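Projet Okine, point d'avancement de mi-parcours

Bonjour à toute l'équipe du fonds,

Me revoilà avec le rapport promis, un peu plus long que le précédent parce qu'il s'est passé pas mal de choses depuis mars. Je garde le même ton que d'habitude (vous m'aviez dit que ça vous allait, tant pis pour vous !) et je mets les dépenses à la fin.

Pour rappel, la question que vous nous avez confiée tient en une ligne : est-ce qu'une machine peut, aujourd'hui, ranger une chambre correctement ? On ne parle pas d'une chambre de démonstration avec trois cubes sur une table blanche, on parle d'une vraie chambre, avec du linge, des papiers, des bibelots, une couverture qui fait des plis. Ma réponse à mi-parcours : pour les objets rigides, ça commence à venir. Pour le reste, j'ai encore de quoi vous écrire plusieurs rapports.

Où on en est des démonstrations

Nous avions prévu de récolter nos gestes de rangement chez des particuliers, avec la pince à main, avant de passer quoi que ce soit sur le bras. C'est fait pour la première partie. Nous avons 3310 démonstrations enregistrées, dans 13 logements, et 1860 d'entre elles ont passé la relecture. Oui, je sais, l'écart fait mal. La moitié des rejets vient de choses bêtes : une main qui passe devant l'objectif, un geste commencé trop tôt, un objet reposé à côté du bac et rattrapé du bout des doigts. Le reste est plus intéressant, et j'y reviens plus bas.

Les soirées marchent mieux que les après-midi, simplement parce que les gens sont chez eux et qu'ils ont le temps. Du coup on a beaucoup de séquences en lumière artificielle, avec des vitres noires qui font miroir. Au début je pestais contre les reflets, et puis en relisant les séquences je me suis rangée à l'avis des autres : une machine qui range chez quelqu'un le fera souvent le soir, autant qu'elle apprenne avec. On garde donc tout, reflets compris, et on complétera avec des séances de jour à l'automne.

Les petits objets

C'est le chapitre dont je suis la plus contente. Dans la demande initiale on avait écrit « objets du quotidien », ce qui ne veut pas dire grand-chose, et chacun y avait mis des tasses et des télécommandes. Or ce qui traîne vraiment sur un lit ou une commode, ce sont des figurines, des boîtes minuscules, des élastiques, des bouchons, des choses avec des oreilles et des chapeaux qui dépassent. On a donc constitué une liste à part, la liste Picard (du nom du placard où on stocke les doubles, lequel porte ce nom pour une raison que tout le monde a oubliée), avec uniquement des objets irréguliers qui tiennent dans une main.

La consigne est de prendre par les côtés, à mi-hauteur, sans écraser, puis de lever tout droit avant de se déplacer. Écrit comme ça, c'est d'une simplicité enfantine. Sur une surface molle, c'est une autre histoire : l'objet s'enfonce un peu, il penche, et si on ferme trop vite il pivote entre les doigts. Les personnes qui nous aident corrigent sans y penser, d'un petit coup de poignet. C'est exactement ce petit coup de poignet que nous cherchons à capturer, et c'est aussi pour ça que j'ai tenu à tourner sur des couvertures et des couettes, en plus des tables.

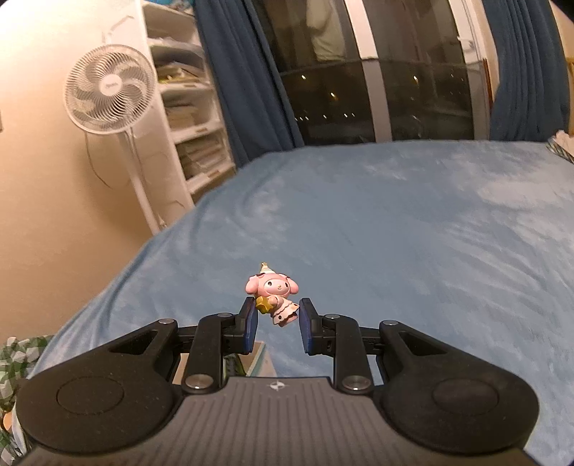 Ce que fait le bras avec tout ça

Nous avons entraîné un premier modèle sur les démonstrations validées et nous l'avons fait tourner sur le bras Nolledano, dans la pièce d'essai, pendant deux semaines pleines. Sur table, avec des objets de la liste, il se débrouille franchement bien. Il approche, il s'aligne, il serre, il dépose dans le bac. C'est lent (on a le temps de boire un café entre deux figurines, et je n'exagère qu'un peu), mais c'est propre.

Sur le lit, ça se gâte. Le bras a tendance à descendre trop bas et à pincer la couverture en même temps que l'objet. La figurine arrive bien dans le bac, mais avec un bout de polaire, et le reste du lit suit. On a ri la première fois. La dixième, moins. Notre hypothèse est qu'il juge mal la hauteur dès que le fond est flou et sans bord net, et qu'une couverture unie et pelucheuse est à peu près le pire cas possible pour lui. Je préfère vous donner ça comme une hypothèse : le test qui permettrait de trancher est prévu pour le mois prochain.

L'autre difficulté, c'est l'orientation. Une figurine posée debout, couchée ou la tête en bas, pour vous et moi c'est le même objet. Pour le modèle, ce sont presque trois objets différents, et celui qui est couché sur le ventre reste son ennemi personnel. Nous avons demandé aux participants de varier davantage les positions de départ, ce qu'ils font avec un enthousiasme inégal selon l'heure.

Le linge, ce sujet qui fâche

Je vous dois la vérité sur le linge : nous n'y sommes pas. Attraper un torchon, oui. Le déplacer en tas, oui. Le plier d'une façon qu'une personne normale accepterait de mettre dans son armoire, non. Le bras perd le coin dès la deuxième pliure et il recommence, puis recommence encore, avec une patience qui force le respect mais qui n'avance à rien.

J'ai donc décidé de sortir le pliage du périmètre jusqu'à la fin de cette phase et de ne garder que la collecte et la mise en pile. Si ça vous pose un problème, dites-le-moi vite, on peut encore revenir dessus. À mon sens on gagnera davantage à finir le rangement des objets qu'à faire semblant de progresser partout.

Le matériel

Les pinces Kulix tiennent bien le coup. Nous avions peur pour les articulations, à force de les ouvrir et de les fermer toute la soirée, et pour l'instant on se contente de resserrer les vis avant chaque séance. Les patins au bout des doigts, en revanche, s'encrassent avec les peluches et finissent par glisser. On les nettoie à l'eau tiède et on les remplace dès que ça ne suffit plus. J'aurais dû mettre une ligne pour ça dans le budget de départ, je ne l'avais pas fait, la voici donc : 400 euros de patins de rechange, que je propose de prendre sur les déplacements, où il nous reste de la marge.

Le poids revient souvent dans les retours des participants. Au bout d'un moment le poignet fatigue, les gestes deviennent moins nets, et ça se voit à la relecture. Nous avons raccourci les séances et ajouté une vraie pause au milieu. La qualité est meilleure, le volume par soirée a baissé, et je trouve l'échange honnête.

Dépenses et retard

Côté argent, hormis les patins, tout est dans les clous. Le tableau complet est dans la pièce jointe, avec les factures dans l'ordre où vous les aimez. Côté calendrier, nous avons trois semaines de retard, entièrement dues à la relecture, que j'avais sous-estimée. Une deuxième personne relit désormais à mi-temps et le stock diminue enfin.

La suite

D'ici au prochain rapport, je voudrais avoir fait le test de hauteur sur plusieurs couvertures (unie, à motifs, tricotée), relancé l'entraînement avec les nouvelles positions de départ, et commencé les séances de jour. Je voudrais aussi essayer une chose qui n'était pas prévue : laisser le bras travailler dans une vraie chambre, chez quelqu'un, une seule soirée, sous surveillance, juste pour voir où il se plante en premier. J'ai déjà un logement en tête et l'accord de principe de la personne, il me manque le vôtre.

Pour répondre enfin à la question que vous me posez à chaque appel : non, je ne lui confierais pas encore ma chambre. Ma commode, peut-être, à condition de rester à côté et d'avoir retiré tout ce qui se casse.

Si vous voulez en discuter de vive voix, je suis disponible mercredi après le déjeuner. Il me faudrait votre retour sur le pliage et sur la soirée chez l'habitant avant de lancer les réservations.

À très vite,
La responsable du projet Okine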